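Frequently Asked Questions: Dressing Tables and Oval Mirrors at the Atero Showroom

Visitors to the Atero Showroom and holders of a home furnishing account regularly contact the Customer Information Office with questions about dressing tables, their mirrors and the small items kept on them. The answers most often requested have been collected on this page. It is reviewed each April. Questions about beds, wardrobes and seating are dealt with on separate pages.

VISITING THE SHOWROOM

Do I need an appointment to look at dressing tables?

No. The dressing table area is open to all visitors during normal opening hours. An appointment is required only if you wish to discuss a fitted arrangement or have a mirror measured for a particular wall. Appointments may be made by telephone or at the front desk.

When is the showroom quietest?

Thursday mornings are generally the quietest part of the week. Visitors who wish to sit at several tables and compare heights are advised to come then.

May I sit at the tables?

Yes. Visitors are encouraged to sit at any table on display. Stools are available from staff if one has not been placed at the table you wish to try. Please place bags on the floor and not on the tabletop, as buckles and zips can mark a painted finish.

May I open drawers and move the items on display?

Drawers may be opened. Small items may be lifted and should be returned to the same table. Please ask a member of staff before moving flowers or anything made of glass.

Are the flowers and accessories for sale?

Display accessories are not sold from the tables. Where an accessory is stocked, the front desk can supply the item number and confirm whether it is available to take away. Flowers are used for display only.

CHOOSING A TABLE

What is the difference between the Mamik and Yeon ranges?

The Mamik range consists of dressing tables supplied together with a mirror. The Yeon range consists of tables without mirrors, intended for customers who already own one or who prefer a wall mirror. Both ranges are offered in cream, white and grey. Delivery terms are the same for both.

How much space should I allow?

You should allow room for the table itself, for a stool to be drawn out fully and for a person to pass behind it. Customers often measure the table and forget the stool. It is helpful to mark out the whole area on the floor with paper or tape before ordering. If a wardrobe or bedroom door opens into the same area, please open it fully when taking measurements.

Are rounded corners available?

Yes. Rounded front corners are offered on most tables with a smooth top. They are frequently chosen for narrow rooms, where a person may brush against the table in passing. Square corners are available to order on the Yeon range.

What is the ledge at the back of the table for?

The raised ledge gives a second level for small belongings and leaves more of the main surface free. Bottles, rings and hair clips may be kept on it. Heavy articles should be placed on the main tabletop.

How should a tabletop be arranged?

This is a matter of personal preference, but the office is asked the question often enough to offer some guidance. Articles in daily use should be within easy reach of the stool. Decorative articles, including flowers, are better placed further back and to one side so that they do not come between the user and the mirror. The middle of the top should be kept largely free.
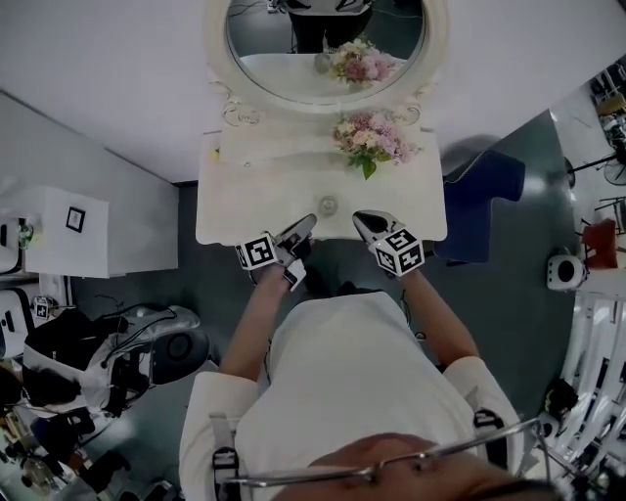 Cream-white dressing table with an oval mirror, a small round clear glass container near the front edge and a bouquet set further back.

A small container placed close to the front edge is convenient but can be caught by a sleeve. In households with young children, glass should be moved towards the back or replaced with another material.

Can I keep fresh flowers on a dressing table?

Fresh flowers may be kept on any of our painted tables, provided that the vase stands on a mat or saucer. Water left beneath a vase can lift the finish. Pollen should be removed with a dry soft brush, as a damp cloth will spread it. Customers who do not wish to change water regularly may prefer dried or artificial stems, which should be dusted every week or two.

MIRRORS

Should I choose a mirror fixed to the table or one hung on the wall?

A mirror fixed to the table is always at a suitable height for a seated person and requires no work to the wall. It does, however, move with the table, and it prevents the table from being placed beneath a low window. A wall mirror can be hung at a height that suits both sitting and standing, and remains in place if the furniture is rearranged. Customers who share a room and differ considerably in height usually find the wall mirror more satisfactory.

Do you sell mirrors with carved frames?

Yes. Oval mirrors with decorated frames are supplied under the Stusum name, in white and in cream. They may be bought separately from any table. A carved frame shows to good effect on a plain wall; on a patterned wallpaper a simpler frame is usually preferred.
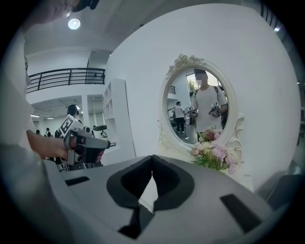 Oval mirror with an ornate white carved frame on a broad white wall, with white open shelving nearby.

At what height should a wall mirror be hung?

For use while seated, the middle of the glass should be level with the eyes of the person sitting on the stool that will be used. For use while standing, it should be level with the eyes of the standing person. Where both uses are intended, a taller mirror should be chosen and hung between the two heights. Please ask a second person to hold the mirror against the wall before any holes are made.

Will a white frame disappear against a white wall?

A plain white frame may look faint against a white wall in even light. Carving helps, as the raised parts catch the light and the hollows fall into shade. Customers who want a stronger outline may prefer cream, which can be compared with white at the front desk using the frame samples kept there.

What fixings are required?

Each Stusum mirror is supplied with 2 hanging plates and a paper template. Screws are not included, as the correct type depends on the wall. If you are uncertain what your wall is made of, please consult a qualified fitter. Oval mirrors should not be hung from a single point, as they can tilt.

Where should lighting be placed?

Light should fall on the face and not on the glass. A ceiling light directly behind the seated person will cast a shadow forward, and in such rooms a lamp on each side of the mirror is recommended. Daylight from the side is suitable for most purposes. Mirrors should not be placed where they will receive strong direct sun for long periods.

OPEN SHELVING

Can open shelving be used beside a dressing table?

Yes. Open units with square or rectangular compartments are a practical addition for customers whose table has little storage of its own. Towels, boxes and books may be kept there. Items that attract dust, such as brushes and cosmetic sponges, should be kept in a closed box within the compartment.

Must shelving be fixed to the wall?

All freestanding shelving supplied by Atero must be secured to the wall with the bracket provided. This applies in every household, including those without children.

CARE AND CLEANING

How should a painted tabletop be cleaned?

Wipe with a soft cloth wrung out in warm water, then dry at once with a second cloth. Do not use polish, bleach or abrasive pads. Spilt nail varnish should be allowed to dry and then reported to the office for advice. Nail varnish remover will damage the paint and must not be applied.

How should a carved frame be cleaned?

Use a dry soft paintbrush to loosen dust from the hollows, working from the top of the frame downwards. Glass cleaner should be put on the cloth and never sprayed at the mirror, as liquid running behind the frame can spoil the silvering.

Can scratches be repaired?

Light scratches can usually be improved with the touch-up paint supplied with each table. Replacement pots are available on request. Please quote the colour name printed on the label beneath the tabletop.

ORDERS, DELIVERY AND RETURNS

How long does delivery take?

Stocked tables and mirrors are normally delivered within 8 working days. Tables made to order take longer, and a date will be confirmed in writing.

Is there a charge for delivery?

Delivery is free of charge on orders over £200. The charge for smaller orders is shown before payment.

Will the mirror be attached on delivery?

Mamik tables are delivered in 2 cartons, one of which contains the mirror. Assembly is not included unless it has been booked in advance. Two adults are required to lift the mirror into position.

What should I do if the glass arrives damaged?

Please leave the mirror in its carton, note the damage on the delivery form and contact the office on the same day. Do not attempt to remove broken glass. Collection and replacement will be arranged without charge.

May I return a mirror that has been hung?

A mirror that has been hung may be returned only if it is faulty. Unused mirrors may be returned in their original packaging under the general returns policy, a copy of which is available at the front desk.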